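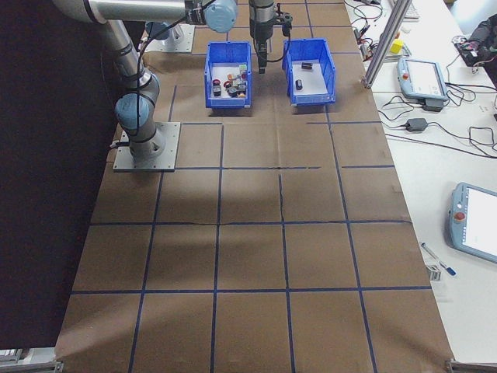

ザストマッハは、制御盤まわりの小物部品を少量から扱う部品商です。押しボタン、表示灯、キャップ、端子台など、一つひとつは小さく、箱単位で買うと余ってしまうものを、必要な数だけお分けしています。品物はすべて青いプラスチックの箱に入れて管理しており、仕分けのときは箱を二つ横に並べて使います。片方に赤や黒、灰色の部品が集まり、もう片方にはまだ少ししか入っていない、という状態が作業中のいつもの眺めです。箱の内側の底は白いので、黒い小さな部品も見落としにくくなっています。

会社のはじまり

当社はもともと、ホンデンという町工場の資材係でした。工場が盤の組立をやめることになり、棚に残った部品の引き取り先を探すうちに、同じものを少しだけ欲しいという問い合わせが続きました。そこで資材係がそのまま独立し、現在の社名になりました。最初に棚に並べた品目は59です。廃番になったものもありますが、半分以上は今も取り扱っています。

取り扱い品目

・押しボタンスイッチ(平形、突形、照光式)
・セレクタスイッチ、非常停止用スイッチ
・表示灯、ブザー
・交換用キャップ、取付リング、銘板
・端子台、スペーサ、ケーブルクランプ

新品のほか、盤の改造や撤去で出た部品の買い取りも行っています。買い取り品は新品と棚を分け、納品書にもその旨を記載します。
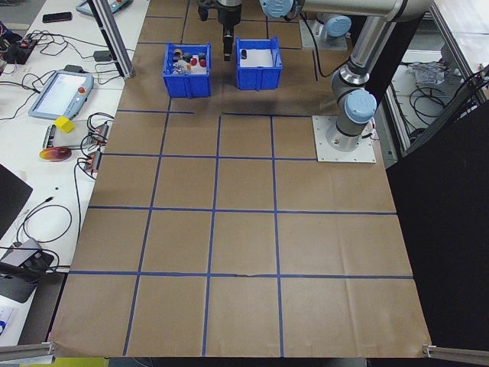

仕分けについて

買い取りの部品は、型番も色もまざった状態で届くことがほとんどです。まず大きさで分け、次に色、最後に型番を読みます。型番の印字が消えているものは端子の並びと取付穴の寸法で調べ、それでも分からないものは販売しません。

作業台にはクラフト紙を敷き、青いテープでます目を引いています。ます目は品目ごとの仮置き場です。紙は汚れたら取り替え、テープもそのつど貼り直します。手で引く線なので多少曲がりますが、置き場所が分かれば用は足ります。

台の上に出す箱は2つまでと決めています。以前は一度に多くの箱を並べていたのですが、似た部品を隣の箱に戻してしまうことがあり、今のやり方に改めました。

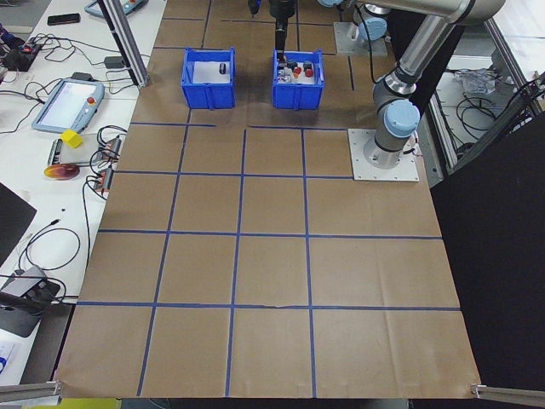
ブルンダリの部品セット

学校や職業訓練の実習用に、「ブルンダリ」という名前で部品セットを販売しています。押しボタンと表示灯、端子台、配線用の小物を一箱にまとめたもので、初めて盤の配線をする方が対象です。内容は基本、照光、非常停止回路の3種類があり、授業の内容に合わせて中身を入れ替えることもできます。

ご注文は1箱から承ります。200箱を超える場合は納期をご相談ください。新学期前の3月と、夏の講習がある8月は混み合いますので、早めにご連絡いただけると助かります。使い終わったセットの補充だけのご注文も可能です。足りない部品の名前が分からないときは、写真を送っていただければこちらで調べます。

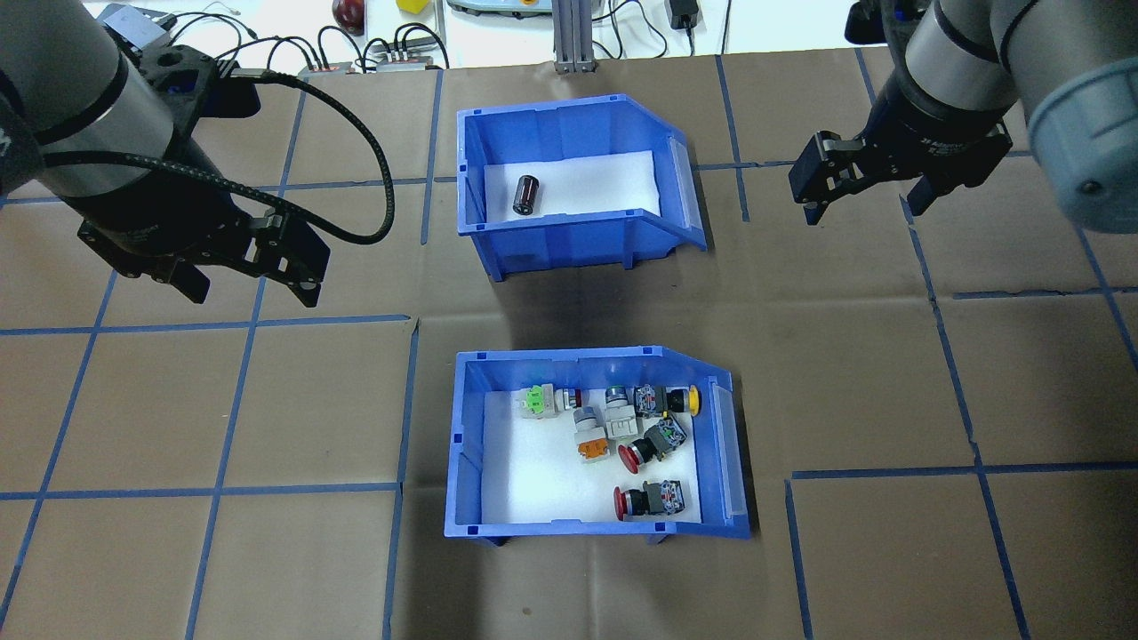
箱と緩衝材

細かい部品は、箱の中で転がると角が欠けたり、端子が曲がったりします。保管用の箱に白いフォームを敷くようにしてから、こうした傷みは減りました。フォームは箱の底に合わせて社内で切っています。発送のときも同じ材料を使いますので、届いた箱の中敷きはそのまま保管にお使いください。

ニャンダ倉庫

在庫の大部分は、事務所から車で7分のニャンダ倉庫に置いています。店頭販売はしていませんが、事前にご連絡をいただければ倉庫で現物をご覧いただけます。取付穴に合うかどうか試したい場合は、お手持ちのパネルか、穴の寸法を書いたものをお持ちください。

ご注文とお問い合わせ

お問い合わせフォームまたはファックスで承ります。午後2時までのご注文は、在庫があれば当日に発送します。買い取りをご希望の方は、おおよその量と、箱に詰める前の部品の写真をお送りください。査定後にお返しする場合の送料は当社が負担します。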